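Notebook, PC teardown cell
February 22, 2026
Entry by Rania Karam. Read by Hussam, his comments marked HH.

Purpose today: go through the draft cell rules line by line with a tower on the bench and see which ones hold up. Draft is the one Hussam wrote after the Plidum review. No new code. Arm program is the same branch as the last entry.

Rule 1, hands. The draft says "no hands in the cell while the arm is enabled." We break that every time a side panel or a cable has to be held, so as written it is a rule people learn to ignore. Proposed new wording:

1a. Hands may be in the cell only in reduced speed, with a second person at the pendant who is doing nothing else.
1b. Hands stay on the outer face or outer edge of the part being held. Never inside the chassis while the gripper is below the top of the case.
1c. The person with hands in calls the moves. The pendant person repeats the call before pressing anything.

Reduced speed is set at 200 mm/s at the tool for now. Hussam wants it lower for anything near an open case. We didn't settle it. 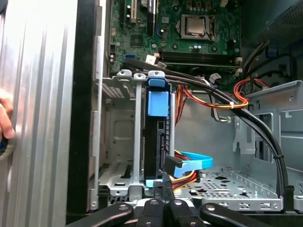 Fig. 1. Wrist camera, gripper near the drive carrier. Fingers on the panel edge, rule 1b.

Cables are my main worry. SATA and power leads pass close to the drive carrier, and a finger that hooks one will pull on the board connector before the force limit notices. Added:

2a. Unplug data and power from a drive by hand, arm stopped, before any carrier pull. The blue release tab is the robot's job, the connectors are ours.
2b. Leave factory zip ties on until the drive is out. Cutting them early lets the bundles spread into the approach path.
2c. Approach the carrier from the tab side only. No sideways moves once the fingers are inside the case.

HH: 2b will slow us down on the older Delić towers, where the tie is right across the carrier. Allow an exception if it's written on the job sheet.
RK: OK, exception added.

Rule 3, emergency stop. The draft only said the e-stop must be "accessible." Too vague. We tried it standing at each side of the bench. From the far side you have to lean across the arm's path to reach the pendant, which is exactly wrong. New wording: the pendant is always on the same side as the person running it, button facing out, nothing hung over it. Whoever moves the pendant tells the other person. E-stop test at the start of every session, logged with initials. A skipped test means the session doesn't start.

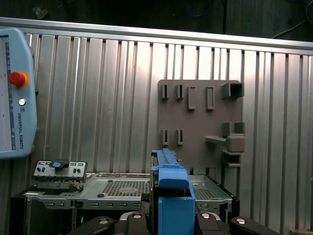
Fig. 2. Pendant at left with the red stop button showing, mounting board on the ribbed wall, chassis in front.

Mounting board: the rule says the layout is frozen during a session. Any fixture that gets shifted means re-teaching every point that uses it, and the old points get deleted, not commented out. We lost most of a morning in the first week of February to a stale point. Board revision number goes in the program header. Clearance between the fingertip and the lower edge of the board is to be checked in a slow dry run after any change of fingers. I'd like a minimum number here but don't have one I trust yet.

Force limit. The draft has 300 N, copied from the Hurkum cell, where they clamp castings. Makes no sense for sheet metal and plastic tabs. Struck it out. Needs proper measurement on our own parts before we write anything in its place. Until then use the lowest setting that still completes the pull, and write the setting on the job sheet.

Rule 4, gripper check. Before each session, arm off:
- every link bolt checked by hand with the hex key, snug, no play
- fingertips looked at for burrs or cracks
- cables at the wrist free through the full turn of the last joint
- note the cycle count; full inspection at 128 cycles

HH: who resets the count after an inspection?
RK: whoever signs the inspection. Added.
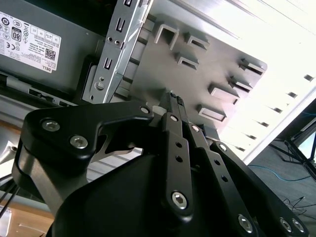
Fig. 3. Finger links and bolts, with the power supply and bent-out tabs of the case beyond. Cables on the floor at lower right.

Power supplies get their own line. The supply stays closed, no exceptions, and nothing conductive goes near its slots. AC lead comes off before the case enters the cell, and the person who unplugged it writes the time on the job sheet. Photograph the label while it's still readable and in place; the Brurkeletti intake form asks for the rating and people keep trying to read it later off a supply that is already at the bottom of a bin.

The bent-out tabs on the sheet metal are a snag point for fingers, ours and the robot's. Cut-resistant gloves for loading and unloading. Gloves off at the pendant.

Floor: cables on the floor are to be routed behind the stand or taped flat. Added to the start-of-session list under the e-stop test.

Open items
- reduced speed inside an open case (Hussam to propose a value)
- force measurement on carrier tabs and side panels (me)
- retype the rules as one page for the cell door, dropping the old Plidum numbering
- ask Hurkum if they want their 300 N line back with a note on where it applies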